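Home | Modules | Handouts | Reading List | Contact

STOCK CONTROL FOR SMALL WAREHOUSES
Handout 4: Storage locations, picking and counting
Revised August 2019

This handout goes with the fourth session. Bring it with you, along with your notes on reorder levels from Handout 3. The worked figures come from the Lakitz case, which we use again in the written assignment.

1. Why locations matter

Every item in a store needs an address. Without one, the stock record tells you that you own something but gives you no help in finding it. In a small store the staff often carry the addresses in their heads, and this works until somebody is off sick or the range of goods grows.

A location code is normally built from the large to the small: aisle, bay, shelf, position. The code B-04-2-C means aisle B, bay 4, second shelf up, position C. Always number shelves from the floor upwards. If a shelf is added later it will be at the top, and the old codes stay good.

Leave gaps in the numbering where you expect to add bays. Do not use the letters I and O. They are misread as one and nought on handwritten slips.

2. Fixed and floating locations

With fixed locations, each product has its own place and nothing else goes there. Staff learn the layout quickly. The drawback is wasted space – when the product is low or out of stock, its place stands empty.

With floating locations, goods go into any free place of the right size and the record is updated at once. Space is used better, but the system depends on every movement being written down or scanned. A store that is careless with paperwork should not use floating locations.

Most stores end up with a mixture. Fast-moving goods get fixed places near the packing bench, and the bulk stock behind floats.

3. The Lakitz case

Lakitz sells plumbing and heating spares to the trade. It carries 1,857 product lines in a single building. Two suppliers, Bomumstead and Khaemba, provide most of the small fittings, and the two use different pack sizes for what is otherwise the same part. Bomumstead packs compression elbows in bags of 25. Khaemba packs them in boxes of 20.

Lakitz kept both under one product code, counted in packs. The record for one elbow showed 12 packs. If all were from Bomumstead this would be 300 pieces. If all were from Khaemba it would be 240. The true figure was 225, as nine bags from Bomumstead were on the shelf and the other three packs had been sold without being booked out.

Two separate faults are mixed up in that one line. The first is the unit of count: always hold the record in the smallest unit you sell. The second is the missing booking. Work out for yourselves which would have been found first by a shelf count, and be ready to explain your answer.

4. Picking methods

Single order picking: one person takes one order round the store and brings back everything on it. Easy to teach and easy to check. Walking time is high.

Batch picking: one person collects the goods for several orders in one trip and sorts them at the bench. Less walking, more sorting, and more chance of an item going into the wrong parcel.

Zone picking: each person stays in one part of the store and the order is passed along. Suits larger sites. One slow zone holds up the rest.

Lakitz uses single order picking for counter sales and batch picking for the afternoon carrier. There are 17 steps in its written picking procedure, which you will find in the case pack. At least four of them can be combined or dropped. Mark these on your copy before the session.

5. Counting

A full count once a year is required by many firms for the accounts. It usually means closing the store, and errors made in the spring are not found until the winter.

Cycle counting spreads the work. A few locations are counted each day, so that everything is covered over the year and the valuable or fast-moving lines are covered several times. The counter should not be shown the expected figure – people tend to find the number they have been given.

Containers need a rule of their own. Small parts kept in open bins get mixed with the parts next to them, and a bin that looks full is often entered as full.

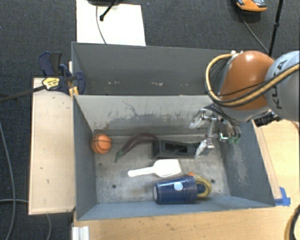 For loose parts of one kind, weighing is quicker than counting by hand. Weigh a sample of ten, work out the weight of one, take off the weight of the empty container and divide. Check the sample again whenever the supplier changes. The Wedari exercise sheet has three sets of weights to practise on; complete the first two and leave the third for the session.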